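Fleltdale Savings Circle
Minutes of the January meeting

Called to order at 7:05 p.m. Chair: Miroslava Holovko. Minutes of the last meeting were approved with one correction (the word "guaranteed" was struck from the paragraph on silver and replaced with "hoped for").

1. Offer from Hladun to store members' coins

The chair read out the letter from Hladun, the vault company in Stornelia. It offers to hold members' gold and silver coins and pay a yearly "loyalty return" on them. The letter does not say where the return comes from. Two members asked who would pay interest on metal that is sitting in a box, and the chair said she had asked the same thing by phone and had been sent a brochure.

The brochure was passed around. It has a good deal to say about trust and family and one line, in small type on the back, saying that coins may be "placed with partners." Several members took this to mean lent out. If so, a member would own a claim on Hladun and no longer a particular set of coins, and the word "storage" on the cover is doing a lot of work.

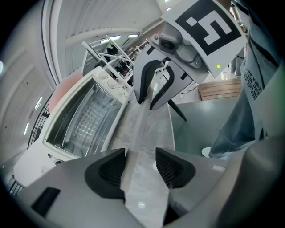
Gripper over a marble-patterned countertop

Fees were discussed. The first year is free. After that it is $78 a year per account, plus a withdrawal charge that the brochure calls "modest" and does not state. Withdrawal takes up to 21 business days. It was pointed out that the coin dealer on Main Street hands over cash the same afternoon, at a worse price, and that everyone at least knows what the worse price is.

Agreed: no group sign-up. The chair will write to Hladun asking (a) whether coins are lent, (b) to whom, (c) who carries the insurance and in what amount. Members are free to sign up on their own but should not say the Circle recommended it.

2. Safe deposit boxes at Zement

Zement, the bank on the corner, has put up the rent on its small boxes again and says the reason is "demand." A member who was in the branch last month counted 24 boxes with no lock fitted and doubts the demand. The manager's answer was that those are being refurbished. They were being refurbished last January too.

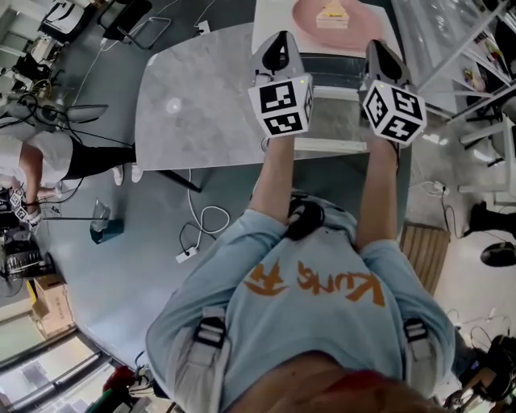

3. Home safes

Short discussion, mostly a repeat of October. The group price we were quoted needs 5 buyers and we have three. The safe is rated for fire but the seller could not say for how long, and the rating sheet he promised has not come. Home insurance is the bigger problem. Most policies at the table have a low cap on coins and bullion, and one member found that hers leaves them out altogether unless they are listed with receipts. Members were asked to read their own policies before the next meeting and to bring the page with the cap on it.

The chair does not think a safe should be bought until the insurance question is settled. A motion to put down a deposit anyway was made and not seconded.

4. Price forecast

The newsletter predicting a doubling of the gold price was tabled for information. It made the same prediction last year, with a different chart. 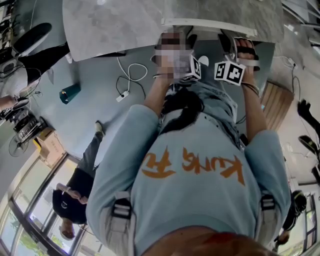 Miroslava Holovko remarked that the newsletter's publisher also sells coins, and asked that it be left off the agenda from now on unless somebody wants to defend it. No objection.

5. Other business

The scale is reading heavy again. It will be checked against the test weight before anyone relies on it.

Adjourned 8:40 p.m. Item 1 carries over to the next meeting if Hladun replies, and also if it does not.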